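Nilturel Society for the Philosophy of Culture
Reading room and archive, Skodcombe house
Inspection checklist, March round, with comments

Inspected by: Nikau Pearce
Present for part of the round: the librarian from Vomton
Marks used: OK / OK with comment / To repair / Not inspected

1. Entrance and stairs

1.1 Front door opens fully from inside without key. OK
1.2 Stair rail is fixed firmly. OK with comment
Comment: The rail moves a little at the top when one leans on it with the full weight. I have tightened the upper screw. Please look again at the next round.
1.3 Stair light works from both switches. To repair
Comment: From the lower switch only. People who leave after the evening seminar must go down in the dark or go back up to put the light on.
1.4 Nothing is stored on the steps. OK with comment
Comment: The boxes with the unsold yearbooks were on the landing. I carried them to the office. They are heavy, and I ask that the next person divides them into smaller boxes before the move to Vomton.

2. Reading room

2.1 Shelves fixed to the wall. OK with comment
Comment: All tall shelves are fixed, but the shelf with the neo-Kantian journals is loaded mostly on top. The bound volumes should stand on the bottom boards and the offprints above. I did not change the order myself, as the signatures on the spines follow the old catalog and I was afraid to mix them.
2.2 Library ladder: feet, steps and hooks. To repair
Comment: 2 rubber feet are worn to the metal. The ladder is now behind the office door with a note on it. Until new feet come, please do not take books from the top row, also not by standing on a chair.
2.3 Reading lamps: cables and plugs. OK
2.4 Floor free of loose cables. OK with comment
Comment: The extension cable for the lecture projector lay across the way to the window. It is now along the wall with tape. The tape is not a good solution for a whole year.
2.5 Windows open and close. OK

3. Manuscript cabinet (Lü papers)

3.1 Cabinet locks, key is in its place. OK
3.2 Temperature and humidity written down every week. To repair
Comment: The notebook has 2 weeks without any entry. The letters and the lecture drafts on symbol and myth are on thin paper and they suffer first. I know that everybody is busy with the conference, but the reading of the meter takes less than one minute.
3.3 No signs of insects or mold. OK
3.4 Folders lie flat and are not overfilled. OK with comment
Comment: The folder "Language, second draft" is too full and the edges of the sheets bend. It should become 2 folders. The person who divides it should write the page numbers on both, otherwise we will have again the question which draft is the earlier.
3.5 Pencils only at the manuscript table. OK with comment
Comment: I found one fountain pen. It is in the drawer of the office desk and the owner may ask for it.

4. Fire safety

4.1 Extinguishers hang in place, seal not broken. OK
4.2 Smoke alarms tested by button. OK with comment
Comment: The alarm in the corridor is weak. I put in a new battery and it was loud again.
4.3 Emergency exit sign is lit. OK
4.4 Paper waste removed from the cellar. Not inspected
Comment: The cellar key was not on the board. I was told that it may be in Vomton.

5. Kitchen corner and small appliances

5.1 Water kettle switched off and standing dry. OK
5.2 Sockets without damage. OK
5.3 No books or papers near the sink. OK with comment
Comment: One box of proofs for the occasional papers stood next to the sink. It was dry. Moved to the office.
5.4 First aid box complete. To repair
Comment: Plasters are finished. The burn gel is past its date.
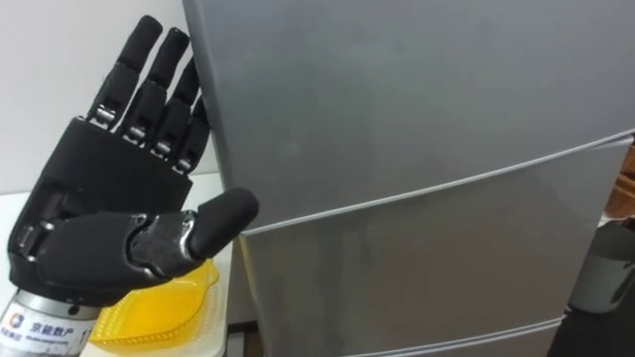 Black hand with four fingers and a thumb, silver hinge pieces at the knuckles.

6. To do before the next round

Stair light, lower switch: electrician to be called by the office.
Ladder feet: 2 pieces, to be ordered in the same size as the old ones.
Meter notebook: the name of one responsible person to be written on the cover.
Cellar key: to come back to the board, and the cellar to be inspected after that.
First aid box: to refill.

Round finished at 4:40 p.m. Copy goes to the office and to the folder in the reading room. If some comment is not clear, please ask me before you cross it out.

N. Pearce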